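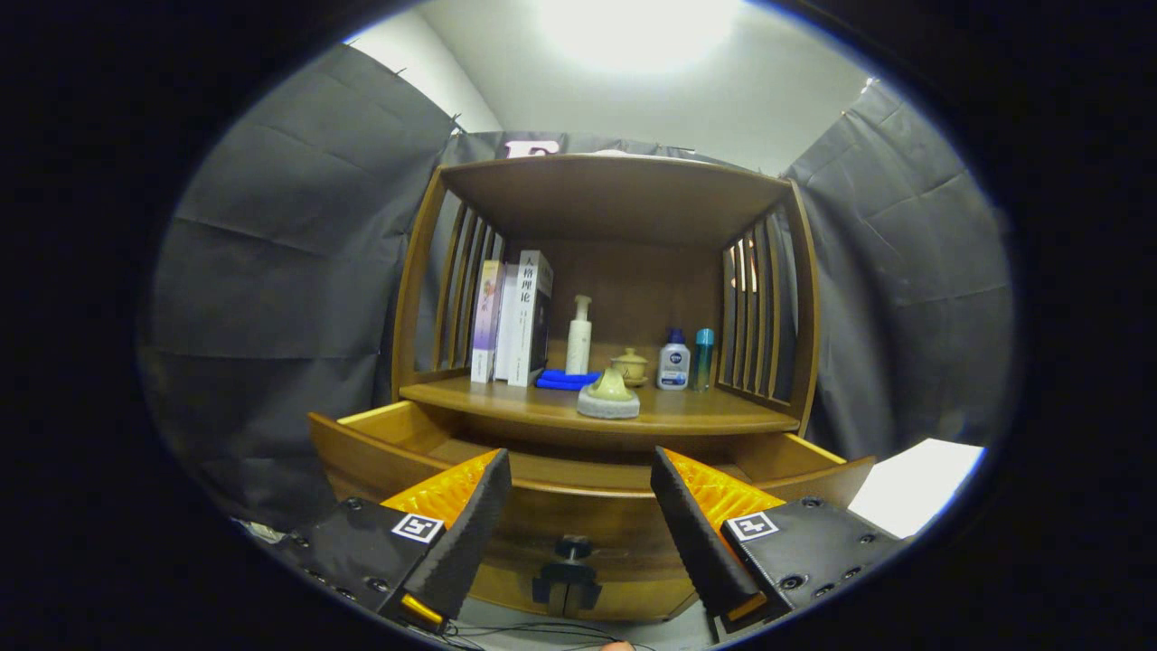 Girell Street Reading Room, members meeting, notes

21 March 2024, back room, started late

Present: Howard Yeoman (chair), the two Saturday-desk people, me taking notes, a few others who signed the sheet. Apologies in the book.

1. Last minutes
Read, ok'd. One fix: the October entry said the boiler was "replaced". Should say repaired.

2. Money
Balance 3,019. Out of that 2,000 stays put for the roof, agreed last year, not up for discussion again (it was discussed again). Rent from the Yokoyama class is in. Heating bill not in yet. Howard to chase.

3. Overdue books
79 items out past date. Long talk. Fines: no, people just stop coming. Postcards first, phone calls after. Two of the big atlases are on the list and would cost real money to get again. Postcard wording to be friendly. Howard will draft, me to print.

4. Shelving
Psychology and education moving to the smaller cabinet by the curtains. Some want it by the door instead. Vote, stays by the curtains. Foreign language titles get filed with their subject from now on, no separate shelf. Spine labels low down so they dont cover the title. Nothing to be stacked on top of the cabinets, the tops get used as a desk and then things go missing.

5. New catalog
Quote from Clullier is too high for what it is. Druvetti does a smaller package, up to 20 users, which covers us. Question whether it takes our old cards or if we retype the lot. Not known. Howard to ring and ask before anybody signs. If retyping, we need a plan for who and when. Left open.

6. Opening hours
Request for one late evening. Fine in principle, but who locks up? Trial for a month if we get two names. One so far. Sheet is on the board.

7. Summer sale
Same table layout as last year. Prices up a little on hardbacks. Need boxes, flat ones are ok. Donations stop a week before, we ended up sorting during the sale last time and it was a mess. Poster to go up in the bakery again if they'll have it.

8. Any other business
- Kettle trips the fuse if the heater is on. Use one or teh other.
- Side gate key missing. Check your coats.
- Complaint re. draft at the window table. Howard has some foam strip at home.

Next meeting: same room, date to go on the board. Closed just before the bus.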